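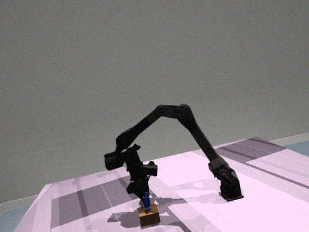 Phuthong, July 7, 2022

4 min read

The graphics card was 57 percent off, which was the first thing Daranee Jaidee didn't believe.

She had the listing open in one tab and the price history in another. The Cultisano had sold for 1,121 the week it came out. It had never sold for that again. Taking more than half off a price that had lasted six days didn't strike her as generous.

"It's a sale," said Gintarė, from the other side of the workbench. "You're allowed to enjoy a sale."

"I'm reading the terms."

Gintarė Mets had been fixing computers in the shop for nine years and had owned, in that time, one computer. It ran a Flisov processor old enough that customers asked to see it. She ate her noodles and watched Daranee scroll.

The seller was called Plikum. It had a perfect score from 100 buyers, and all of them had written in the same cheerful way. Great card, runs cool, very happy. Daranee read every one. She found a man who was very happy with the card and also very happy with a garden hose. She found the same sentence about shipping under two different names, with the same missing comma.

"Garden hose," she said, and turned the screen around.

"Maybe he gardens."

"He bought it from the same seller."

"Maybe they sell hoses."

Daranee checked. They did sell hoses. She felt, unfairly, that this was worse.

The trouble was that she wanted the card. Her own had started to whine in the spring, a thin note that came up whenever anything on the screen moved, and she had turned her headphones up to cover it, and then up again. She had told herself she would wait until August, when the new models were supposed to arrive and the old ones were supposed to get cheap. People had been telling her that every summer since she was eighteen. In her experience the new ones came late and the old ones sold out.

A clock on the page said she had 18 minutes left.

She opened the listing in a private window. The clock there said 18 minutes too. She waited, refreshed it, and got 18 minutes again.

"Now that's nice of them," Gintarė said. "You can take all the time you want."

A customer came in with a laptop in a pillowcase and the two of them dealt with that. The hinge had gone. He had been told by a cousin that it was the motherboard. Gintarė showed him the hinge, opened it, closed it, and showed him again, and he went on looking at the motherboard as if it might still confess. He left a deposit in coins.

When Daranee got back to her chair the listing had changed. The card was 58 percent off. There was a line in red saying that other people were looking at it.

"Who?" she said.

"You," said Gintarė. "In the other window."

Daranee closed the other window. The red line stayed where it was. She thought about the whine, and the drive home, and sitting down tonight to hear it start up under the music - and she put the card in the basket, to see what the shipping was.

The shipping was more than the discount.

She laughed out loud, once, and felt better than she had all day. Then she picked up the customer's laptop, slid it back out of its pillowcase, and went looking for the small screwdriver.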